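Two-arm policy, 190 demos vs 2,000

noemi_g
Hi all, sorry, this runs long! We trained the Kukis two-arm policy on only 190 demos, but moved the objects between every take, and it beat our older 2,000-demo set by 20 points on the ring task.

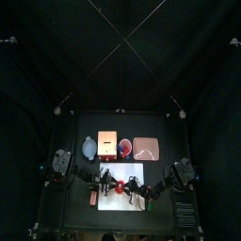

Both sets used the same arms and the same tent, so I'm fairly happy calling it layout variety.

dzukauskas
Lovely work, but I don't buy it yet. How many test runs?

noemi_g
30 per policy, same starting layouts.

dzukauskas
That's thin for a 20-point gap, my friend. I'd want three seeds first.

baiba_j
We saw the same thing at Turnia, though a smaller gap. Please post the seeds when you have them!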